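Steinbach: a writing program I keep coming back to

I've been working on the same novel since before my sister got married, so I've tried my share of writing software. Steinbach is the one I've stuck with through 2 drafts now, and I wanted to say a little (well, maybe a lot) about why!
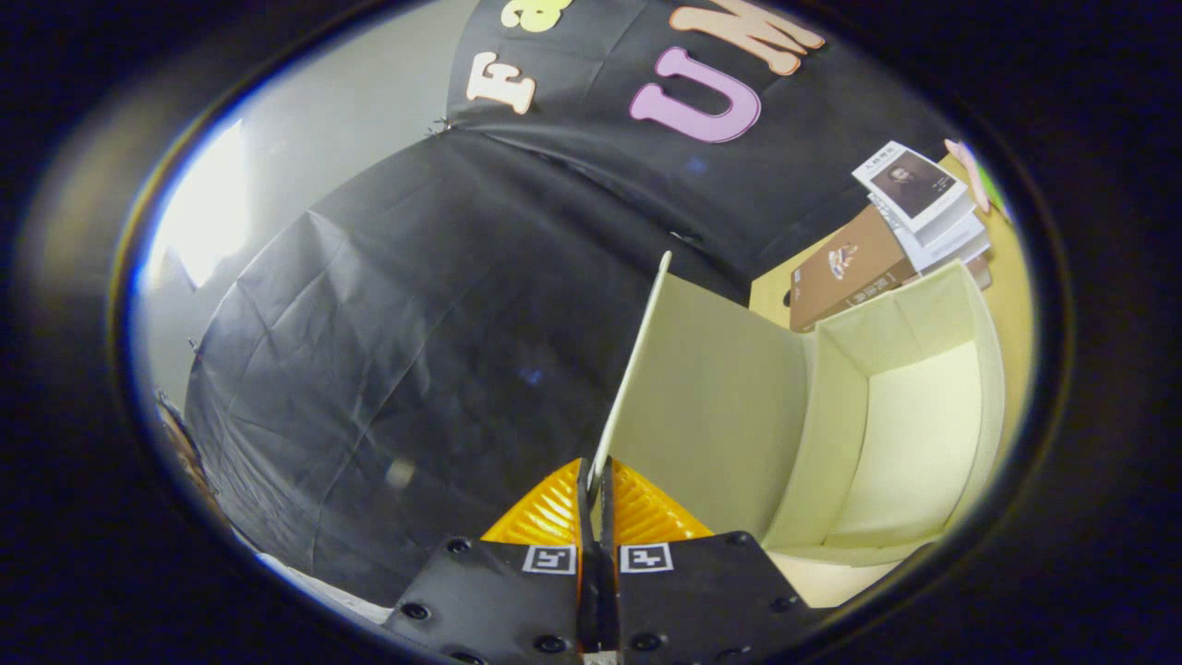
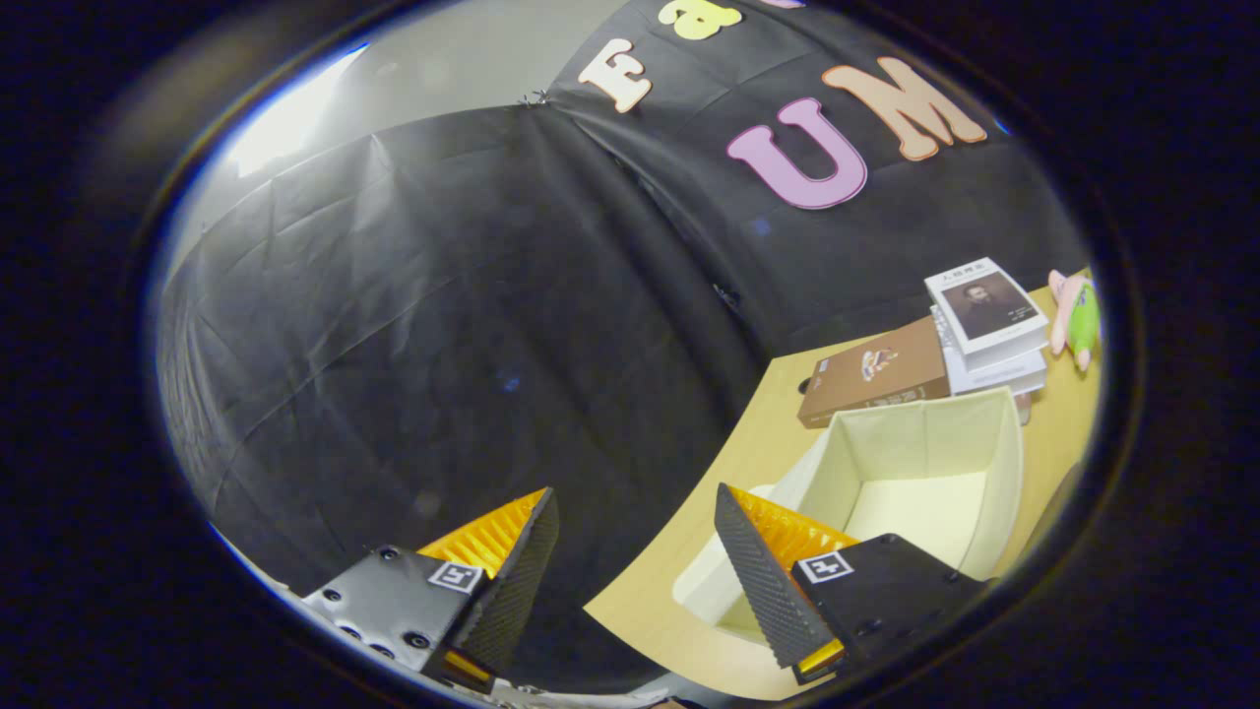
What I like

The chapter cards, first and foremost. You can drag them all over the place, and the text comes along with them, so when I moved the funeral to chapter 20 it took me a minute instead of a whole evening. There's a daily goal counter too — mine is set at 3,000 words, which I almost never reach, but it's a friendly sort of counter and doesn't scold.

What I don't

Exporting is fussy. My italics vanished the first time, and Cleiton Evangelista, who reads all my drafts, got a very plain manuscript indeed. The help pages are thin as well.

Still, I paid $30 for it in August and I'd pay it again. If you outline as you go, try the free version first and give yourself a good long weekend with it.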